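From: Kulsoom Kiani
To: Prukby home builders list
Date: 21/01/2019
Subject: Re: [prukby] Finger travel and pad slip on the hand-held pair

Kuldeep Semwal wrote:

> I have now printed both sets of fingers from the Jitum drawings and
> fitted the ribbed pads. Two questions before I glue anything.
>
> First, with the trigger fully released my fingers stop short of
> parallel to the body and I lose a good deal of opening. Is that the
> link length or the stop?
>
> Second, on anything round and smooth the pads take hold near the tip
> and the object turns out of the grip when I lift. It happens with the
> left unit more than the right. I have tried squeezing harder and it
> makes matters worse.
>
> Kuldeep

Kuldeep,

Your first question is the stop. The Jitum drawing shows the boss on the inside of the housing with a fillet that most slicers turn into a small ledge, and the link lands on the ledge before it reaches the flat. File it back until the link sits flush. I took off nearly 2 mm on mine, checking against the link as I went. Do not shorten the link itself. If you do, the fingers will no longer close square and you will be chasing that error at every joint.

While the housing is open, check the pins. They should turn in the finger and be held in the link. Mine were the other way round on one side after a rebuild and the result was a finger that felt free by hand and dragged under load. A smear of dry lubricant is enough. Oil creeps on to the pads.

On the second question, I think you have two faults showing as one. A difference between left and right on the same object suggests that the pads are not bonded at the same angle. Close each unit on a strip of card, draw the card out slowly and see where it binds. If it binds at the tip only, the pad is toed in. Mine were toed in on the left by enough to see against a steel rule. I lifted the pad with a warm blade, cleaned the face and bonded it again with the fingers closed on a 15 mm spacer, left overnight under a clamp.

The rest is a matter of where you take hold. A tapered cup lying on its side will always try to walk towards its narrow end when the pads close, and more force makes it walk faster. Come down with the fingers across the axis and close nearer the rim than you would expect. My practice layout is on a bedroom table, because the bench is taken up with the Cundik controller.
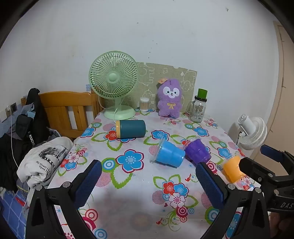

Sombat Jitpraphai, to whom I sent my notes before posting, disagrees about the rim. He says a thin plastic rim flexes as the pads come in, so the width reading is wrong at exactly the moment you want it, and he would rather take the cup at mid-height and accept some rotation. He also wants the closing speed halved for the last part of the travel, which on a trigger-driven unit comes down to the patience of whoever is holding it.

I accept the point about the reading. My log does show a step in the width signal on cups that is absent on a tumbler. I still prefer the rim for the lift itself and will filter the step out afterwards. If anyone has run both ways over a decent number of grasps, I should like to see the figures. I have 300 logged so far, all taken at the rim, which proves nothing either way.

Settings, for comparison with yours:

Logging rate: 30 Hz
Trigger spring: the softer of the two in the Petchrat kit
Pads: ribbed, ribs across the finger
Zero: taken with the fingers closed, at the start of each session

Take the zero again if you change the spring. I forgot once and had to throw away an evening's work — the offset was not constant, so it could not be corrected.

Lamai Ratanaporn asked off list whether the pads can be cast at home. They can, but the mould must be vented at the tip or you get a bubble under the first rib. I will post the mould file when I have redrawn the vent. The present one needs drilling by hand and I do not want to circulate it.

Kuldeep, please send the card result for both units before you glue.

Kulsoom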